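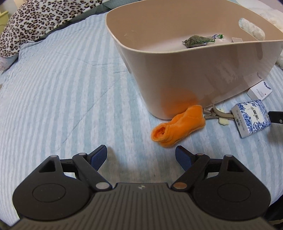 Gripper over the striped bed cover.

Section 4. Match day set-up (team sheets, live score, full time)

Read section 3 first if your club isn't registered yet. You can't open a match without a club login and it won't tell you why, it just sits there.

This section is for whoever is running the score for a home game in the Beltstead Sunday league. Away games: the home club does it, you only confirm at the end (4.6).

4.1 Before you leave home

1. Charge the phone or tablet. Live scoring chews through battery, more so in the cold.
2. Open Fastcombe and log in while you've still got wifi. The login holds for the rest of the day.
3. Tap Fixtures, find your game, tap Save to device.
4. Check the ground and kick-off time against the league email. If they don't match, the email wins. Ring the fixtures desk.

Note: Tinmont Reserve has very poor reception behind the change rooms. Save to device is a must there. Stand near the car park end if you need a signal.

4.2 Team sheet

Do this no later than 27 minutes before kick-off. After that the sheet locks and only the ref's login can open it.

1. Open the saved match. Tap Home team.
2. Tap each starter's name. They go green.
3. Tap Bench, then the subs.
4. Check shirt numbers. The app fills in last week's numbers, which are wrong if someone's swapped shirts.
5. Mark the captain (press and hold the name, then Captain).
6. Mark the keeper the same way. If you forget, the app treats your number 1 as keeper even if they're playing up front.
7. Tap Submit sheet. Wait for the tick.

A name in grey = suspended or not registered. You can't pick them. Don't add them as a guest player to get round it, the league runs a check on Mondays fixtures and Sundays alike and you'll lose the points.

Guest players: juniors stepping up only. Tap Add guest, type the rego number, then the name. Name must match the rego exactly, so no nicknames.

Caution: Submit sheet sends it to the other club straight away. No preview. Look it over first.

4.3 Kick-off

1. When the whistle goes, tap Start first half. Not before.
2. Clock runs up from 0:00. If you were late tapping it, press and hold the clock and drag it to the right minute.
3. Lock the screen rotation. The buttons swap sides when the phone turns and you'll give a goal to the wrong team. Happens every week.

The app clock is a guide only. The ref's watch is the real time, always. Please don't yell out the time to the ref.

4.4 During the match

Goals
1. Tap Goal under the team that scored.
2. Pick the scorer. Don't know? Tap Unknown and fix it at half-time.
3. Pick the assist, or Skip.
4. Own goal: tap Goal under the team that GETS the goal, then Own goal, then the player. Read that one twice.

Cards
1. Tap Card, then the team, then the player.
2. Yellow or red.
3. Pick the reason code if the ref gives it to you. Leave blank if not, the ref fills it in later.

Second yellow: enter it as a yellow. The app makes the red for you. If you enter a red as well the player gets a double suspension and it takes the league ages to undo.

Team officials can get cards too. They're at the bottom of the player list, under the bench.

Subs
1. Tap Sub, player off, player on, Done.
2. More than one at once: tap Add another before Done.
3. Rolling subs are on for over 35s and juniors. For those grades you don't need to log them at all.

Undo
Swipe left on the event and tap Remove. Works for 3 minutes. After that, see 4.5.

Note: no signal is fine. Events stay on the device and go up when you're back in range. A small orange dot next to the score means something's still waiting to send. Don't close the app while the dot is showing.

4.5 Half-time

1. Tap End first half on the whistle.
2. Show the other club's manager the score and scorers. Fix anything wrong now. Tap Edit half, change it, Save.
3. Check battery. Under a quarter, turn the brightness down or swap to another device (log in with the same club login, tap Take over match. The first device will go to view only.)
4. Tap Start second half when play restarts. Teams swap ends but the app does NOT swap sides. Home stays on the left.

4.6 Full time

1. Tap End match on the final whistle.
2. Cup games only: choose Extra time or Penalties. For penalties, tap each kick as scored or missed, in order. It stops by itself once there's a winner.
3. Tap Send for confirmation. The away club gets a message and has till 8 pm to confirm or dispute.
4. Ref signs on your screen, or later on their own login.
5. Wait for the orange dot to go. Then close the app.

Away club: open the message, check the score, cards and scorers, tap Confirm. Tap Dispute only if the score or a card is wrong. A wrong assist isn't a dispute, just send a note.

If nobody confirms by 8 pm the result stands as entered.

4.7 Abandoned or postponed games

Before kick-off: Fixtures, your game, More, Postponed. Pick the reason (ground, weather, ref, team). Leave the team sheet as it is.

After kick-off: tap Stop match, don't tap End match. End match records a result. Stop match keeps the score and the minute and sends it to the league to decide. Write one or two lines in the box saying what happened. Keep it plain, both clubs can read it.

Caution: if a player is badly hurt put the phone down. Scoring can be filled in later from the ref's notes.

4.8 Common problems

Player missing from the list. Pull down to refresh. Still missing, rego hasn't gone through. They can't play.

Score right on the phone, wrong on the website. Site runs behind, around 4 minutes usually. Leave it.

Error 220. Two devices scoring the same match. Work out who's doing it, then the other one logs out.

Wrong club colours. Cosmetic. Tell Prieto office when you get a chance, not on match day.

Tables don't update untill the result is confirmed. Don't ring about the table.

Still stuck: Manee Limsakul on the match day line, number's on the back of your club card. Text is quicker then a call.

Section last changed 15 September 2024. Next: Section 5, Player ratings and best on ground votes.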